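Clorneo Sim Reach and Grasp Set
README for the Clilora release, June 17, 2018

Welcome, and thanks for having a look! Clorneo is a modest collection of simulated arm episodes, put together at Jaltcombe so that we'd have something sensible to train our grasping policies on before anyone went near real hardware. We've tried to write down everything we wished other datasets had told us, so please forgive the length, and skip ahead to the folder layout if that's all you came for.

What's in it

The release holds 666 episodes, of which 335 are scripted and the rest were driven by hand through the teleoperation window. Every episode has 2 camera streams, the joint positions, the gripper opening and the commanded action, all sampled on the same clock. Episodes are capped at 40 seconds. Plenty finish well before that, and we haven't padded the short ones, so your loader will need to cope with sequences of different lengths (ours does the padding at batch time, and you're welcome to borrow it).

The setting is deliberately spare: a white arm, a plain floor and black behind it. We went back and forth on whether to dress it up with benches and colourful clutter, and in the end kept the base set bare so that people could add their own randomization on top. If your model can't manage a small white cube on an open grey floor, it's nice to find that out early, before you've spent a week rendering kitchens.

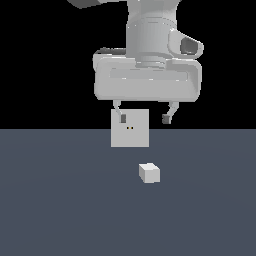 Scripted episodes come from a simple planner with noise added to the approach, so the paths wander a bit and don't all look like they were ruled with a straightedge. The hand-driven ones are messier. You'll find pauses, second thoughts and the odd long detour, and we've left those in because we think a learner should see what recovery looks like. Episodes where the simulator itself misbehaved were pulled out before numbering, so there are no gaps in the index.

The camera streams

The outside stream looks at the arm from a fixed spot. The hand stream rides along with the gripper, and its view is mostly plain background with the fingers and housings along the bottom. There are long stretches in which no object is visible to it at all. Please don't filter those out without thinking it over! We did exactly that in our first attempt, and the policy became very poor at the early part of a reach.

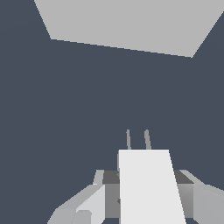
Hand stream: both fingers above the white palm block, nothing graspable in view.

Folder layout

episodes/ one folder per episode, numbered from 1
episodes/N/outside/ outside stream, PNG
episodes/N/hand/ hand stream, PNG
episodes/N/state.csv joint positions and gripper opening
episodes/N/action.csv commanded actions
splits/ train and held-out lists
tools/ loader, viewer and the replay script

The replay script is called Xavier, for reasons lost to time, and it will step through any episode with both streams side by side. Do run it on a handful of episodes before you start training. It's a pleasant way to spend a coffee, and you'll get a much better feel for the data than you would from the CSV files.

Known rough edges

Edges in the hand stream show some stair-stepping, as we rendered without smoothing to keep the storage down. Shading is simple throughout and surfaces are largely untextured, so we wouldn't expect a policy trained on this alone to transfer to a real camera. Success labels were assigned from the cube's final height, and a cube balanced on a fingertip will count as a success even though you and I might grumble about it.

Getting help and pitching in

If something looks off, open an issue with the episode number and the timestep, and we'll do our best to sort it out. A second batch with varied floor colours is planned for July. Contributions of hand-driven episodes are very welcome, and the recording notes are in tools/RECORDING.txt.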